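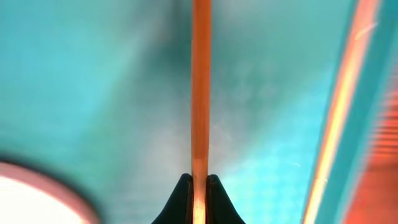 GRINDALE, June — Progress report to the Fasetitz Fund, second reporting period
Project: Tray clearing and dish return, Tonero dining room
Prepared by Youssra Zerouali. Checked by Hazem Radwan.

1. Status

Work is on schedule with one open item (section 4). The clearing order for a single used meal tray has been fixed and written up. The table layout has been revised once. The trial sessions planned for this period were completed over four weeks, with the last one held on a Thursday afternoon.

The purpose of the project is unchanged from the application. Diners at Tonero return their trays with dishes, utensils, napkins and packaging mixed together. Paper and film carried into the wash area block the sink strainers, and small items are lost under larger ones. We are testing whether a fixed order of clearing at the return table, done by one person, keeps waste out of the wash area without slowing the return line.

2. Work completed

The clearing order now in use is as follows. Loose paper and packaging come off the tray first. Utensils are taken next, together, and kept parallel. Cups are lifted off their saucers before the saucers are moved. Bowls follow, then small plates, then large plates. The tray is wiped last and stacked.

In the first period, large plates were taken first, on the reasoning that they free the most space. In practice a napkin or wrapper lying against a plate moved with it and ended up in the rack. Moving paper and packaging to the start of the order removed most of these cases. It also exposed crumbs earlier, so plates could be scraped before racking.

We logged 49 trays under the revised order. Each was cleared in full and the contents of the rack were inspected afterward for paper, film and food residue. The full log will be attached to the final report. Two findings can be given now.

First, the crumpled napkin is the hardest item to clear cleanly. It has no firm edge, it spreads when pulled from one end, and it tends to sit with other waste on top of it or beside it.
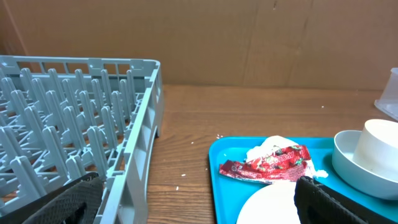 Staff were therefore asked to take the napkin and any wrapper touching it in one grasp from above. This is faster than separating them and leaves less behind on the tray. Where the local rules require film and paper to be sorted, the separation is done at the bin. The written procedure has been amended to say so.

Second, rack loading depends more on spacing than on sequence. The pegs of the dish rack are set close together in parallel rows. A thick-rimmed bowl needs more clearance than a plate and, if placed too near one, leans on it. Bowls are now assigned to one end of the rack and plates to the other. Small plates are kept apart from large ones so that they can be seen and removed without shifting the rest.

3. Table layout

The original layout had the rack behind the tray, which meant reaching over cups to load it. The rack has been moved to the left, alongside the tray, and the right side of the table is used for open containers. The wooden tabletop was retained. We considered a steel surface, but trays slid on the sample supplied by Bortolotti and the noise level rose noticeably when plates were set down.

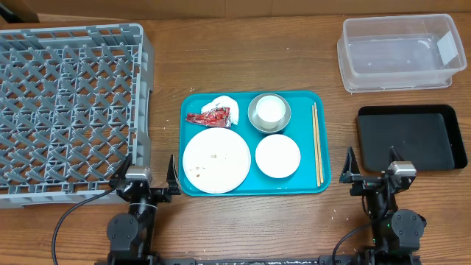

Return table, layout B: dish rack at left, used tray at center, clear container and black tray at right.

Layout B requires a shorter reach for plates and a slightly longer one for chopsticks when these have been left on the tray's right side. No change is proposed on that account. The rack takes up much of the left side, and a second tray cannot be set down until the first is removed. At peak times this may become the limiting factor, and it will be measured in the next period.

4. Open item

The replacement racks ordered from Bortolotti have not arrived. The supplier has confirmed the order but has not given a delivery date. Trials can continue with the present equipment, but the comparison of peg spacings in work package 4 cannot begin.

5. Budget

Spending in this period was within the approved lines. An amount of $900 remains committed to the rack order and has not been paid. We ask that it be carried over to the next period under the same heading. No other transfers are requested.

6. Next period

Peak-time trials will be run with two people at the table, one clearing and one racking. Hazem Radwan will revise the log sheet to record the time at which the tray surface is free, separately from the time at which the last plate is racked. The one-page procedure will be posted at the return table once both wash-area shifts have commented on it. Comments from the morning shift are in; those from the evening shift are outstanding.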